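Notebook, Apr 21, 2020
Handheld gripper work, house rules, second pass

Shuk-fan asked me this morning whether we were ever going to write down how we do things, and I had to admit that most of it lives in my head, in hers, and on the back of a shipping box from Leung. So I made a pot of tea and sat down to do it properly, or at least to do it (properly can come in July, when Siu-fong Hsu is back and can argue with me about the wording).

The first rule is the one we already keep pretty well: a take has one job in it, and the job is named before anybody picks up a gripper. "Open the lower drawer, take out the thing, put it on the desk, close the drawer" is one job. "Tidy the desk" is not, and I say that as the person who wrote "tidy the desk" on the sheet for most of the winter. Shuk-fan was very patient about it. If the person doing the take has to stop and think what comes next, the hands wander, and then whatever learns from it learns the wandering too.

Second, both grippers come up in front of you at the start, cubes clear of sleeves and of each other, and you hold them there for a slow count of 5. I know it feels silly standing there like a waiter with two trays! But the Zikex software needs a clean look at the markers before anything moves, and the takes where we skipped the count are the ones I spent a whole evening trying to rescue.

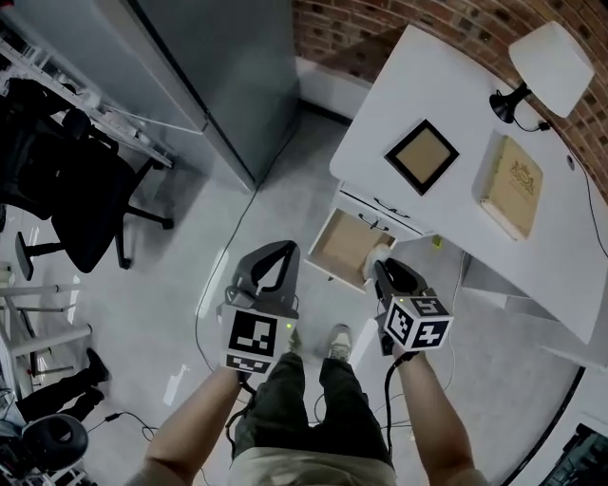
Cables are what I most want to get right in this version, and I'm going to go on a bit, so bear with me. Our old rule just said "mind the cables," which I now think is about as useful as a sign saying "be careful." A cable from a gripper should hang down past the hand with enough slack that you can reach to the back of a drawer without feeling a tug, and it should stay on its own side of the body. The floor is a separate matter. A thin black cable running on a slant across a light gray floor, out from the foot of a tall metal cabinet, is just the sort of thing you stop seeing after an hour of looking at your own hands, and the same goes for a power adapter lying out in the open. New rule, then: anything on the floor where the person will stand or step gets taped flat or moved to the wall before the first take of the day, and the person holding the grippers is not the one who checks it. They have their hands full.

Furniture. Drawers get opened by the handle and no other way, even when the gap at the top is wide enough to hook a finger into. I'd also like us to stop pulling them all the way to the stop. Shuk-fan thinks a full pull gives a better view inside, and she is right about the view, but I've watched the Drorkalau arm try to copy a full pull and it leans on the runners in a way that makes me wince. Let's say open far enough to reach the object and no farther, and see if she forgives me.

Rest breaks: 3 minutes off after every 35 minutes on. I had it at 40 before and my wrists told me otherwise. The grippers don't weigh much in the first few takes and then they weigh a great deal.

Bad takes get kept, with a note. Please don't delete them, even the embarrassing ones. The Fusora folder has a place for them, and the note can be as short as "dropped it" or "phone rang."

Still open, for Siu-fong: does somebody sitting nearby need to stay put during a take, or is it fine for them to roll a chair around as long as they keep out of reach? I lean toward staying put. Shuk-fan Kwan says I only lean that way because the casters squeak. Also need to order more tape, the wide kind, and find out who has the good scissors.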